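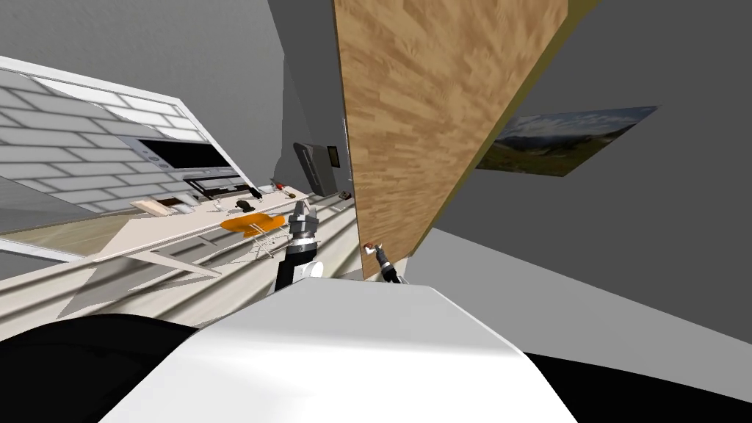
My internet provider has written to say it values me. I know this because it also raised my bill, and those two pieces of news always travel together.

The provider is Fikano, and the letter explained that my plan was being "retired" in December. The replacement is called Tutico Plus, it promises 600 megabits, and I would like to meet the person who has received 600 of anything from Fikano. I ran a speed test at the kitchen table and got 4. I ran it again standing next to the router and got 3, so apparently the router prefers it when I keep my distance.

I called. My ticket number was 2342, which I mention only because I had to recite it to every person I was transferred to, including a very nice man who turned out to work in billing for business customers and wished me luck.

Vy Vi across the street switched to Likum in the spring and says it's fine, in the voice people use about a dentist. Likum doesn't serve my side of the street. Their map has a line down the middle of the road, and I can see her porch light from the wrong side of it.

Casimiro Bustamante, who has lived on this block longer than the phone poles have, tells me to go back to DSL and read more books. He may have a point about the books.

The technician is supposed to come between 8 and 5. I'm typing this on my phone, on cell data, at the window.

Posted 20 Aug 2024
3 comments | 4 shares

Recent posts
The Ninh Router, One Year Later
A Streaming Service Wants to Know Who I Live With
Please Stop Emailing Me My Own Receipts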